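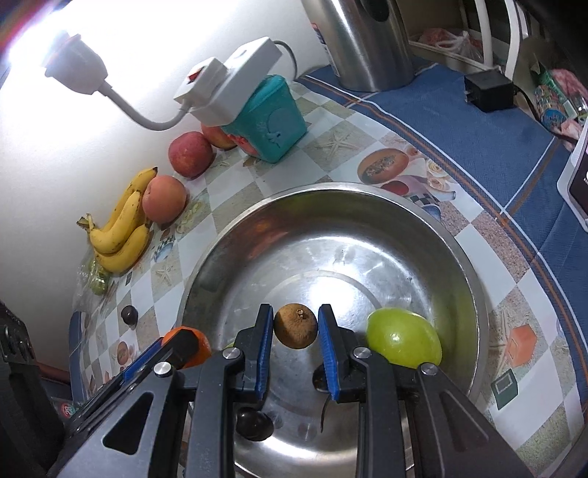
Flitico Hand-Held Gripper, Club Edition

Product line: Vivix Student Robotics
Suitable for: school clubs, college project teams, competition preparation
Sold as: single tool, paired set, or club pack of 4

Overview

The Flitico is a hand-operated two-jaw gripper intended for students who are learning how robots pick up and place objects. The student holds the tool and carries out the task directly. The club may then use the recorded motion in its own software project. No robot arm is required for the first stages of the course.

Each jaw carries a ridged blue pad on its inner face. The pads are meant for rounded and delicate items, and fruit is the standard practice material in the Pralo course that accompanies the tool. A kiwi is a suitable first object: small, firm and easy to hold between the pads. Students then progress to larger and smoother fruit, and to picking from a metal basin that already holds other pieces.

What is included

Gripper body with linkage and jaws, black
Ridged jaw pads, blue, fitted
Spare pads, 4
Hex key and pad removal tool
Printed student workbook
Instructor guide with 9 graded exercises

Fruit, basins and table coverings are not supplied.

Use in class

The exercises are arranged by difficulty. The early ones use a single object on a plain surface. Later ones place objects close together, introduce shiny metal and patterned cloths, and ask two grippers to work over the same table. Instructors are advised to assign one student to each tool and to keep a written log of every attempt, including those in which the object was dropped.

Teams entering the Tahiri Student Challenge should note that the sorting event in June is open to hand-held tools as well as to powered arms. Teams of up to 4 students may enter. Club packs ordered for the event must be received by Vivix on or before Apr 24, 2026.

"The workbook asks students to write down how they chose each grasp before they try it," said Hala Kamel, who coordinates the Pralo course. "We mark the reasoning as well as the result — a dropped plum with a good explanation still earns credit."

Care and maintenance

Wipe the pads with a damp cloth after each session with food items. Do not immerse the linkage. Check the pivot pins for looseness once a month and replace pads when the ridges are worn smooth. Fruit used in practice should not be eaten afterward.

Ordering

Schools and registered clubs may order by purchase order or through the Vivix education desk. Replacement pads and additional workbooks are available separately. Please state the name of the school and the supervising instructor on all orders.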